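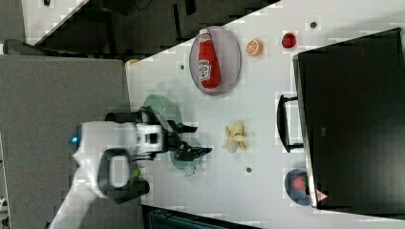

The play kitchen table with the ketchup bottle, the banana and the strawberry on its blue plate

News from the play kitchen shelf

Many of you asked in May what is happening with the toy kitchen sets, so I write this item a little longer than usual. My name is Agustina Daza and since last winter I take care of the kitchen and food part of our toy library in Strazds. Before that I was only a borrower, with two children who wanted to cook soup every evening at six.

We now have enough pieces that I could divide them into proper sets. Until spring everything was in one big crate, and a family would take home 80 pieces and bring back a different 80. This was nobody's fault. Small food goes under the sofa and it stays there. The new sets are smaller and each one has its own bag with a drawstring, sewn by the ladies of the Nasatden sewing evening. On the bag there is a tag with the name of the set, and inside the bag there is a card with the list of what belongs to it.

The sets you can borrow at this moment are Breakfast, Market, Picnic and Soup. A fifth one, Bakery, is waiting for a rolling pin. The set with the most reservations is Picnic, I think for the reason that it is light and children can carry it alone. 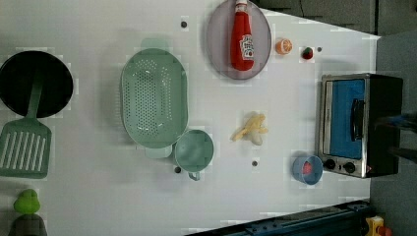
Cookware is the part I like most to choose for, and also the part where I made mistakes in the beginning. I bought a tin pot set from Tultix which was very pretty, but the edges became sharp after one summer and I had to take it out. Now I look first for pieces that have the size of a real thing, or almost. A child who has a mint-green colander with real holes and a handle at each end will wash potatoes in it, then use it for a hat, then wash potatoes again. The spatula with slots and the black frying pan go well together, and I would like to keep them always in the same bag. Please do not separate them, even if your child only wants the pan.

About the food I have one request. The peeled banana is a favorite of the smallest children, and they put it in the mouth. The same with the strawberry. Before you return a set, please wash the food in warm water with a little dish soap and leave it on a towel overnight. Do not put it in the dishwasher – the colors go away and the seams open. Bottles and measuring cups should be wiped and not left full of water. I found one time a cup with old juice in it and I will not tell you more about this.

Some parents asked me if half fruits are better than whole ones. I believe it is good to have both. With the orange half my daughter understood that an orange has parts inside, and after this she wanted to cut every orange in the house. You can decide if this is a recommendation.

Set number 2061 (Soup) is still missing its ladle. If you have it at home, there is no fine, just leave it in the box by the door. Fastetti, the shop next to the bus stop, also accepts returns for us until seven in the evening.

The lending time stays three weeks. You can extend it once by a message, if no other family is waiting. For birthday parties you can take two sets together, but please write to me before, also with the name of the sets you would like.

We are looking for these things, new or used, in good condition:
a rolling pin, short
plates that do not break, any color
vegetables, especially carrots and onions
small aprons

I do not need more cupcakes, thank you very much – we have plenty.

Agustina Daza
Kitchen and food shelf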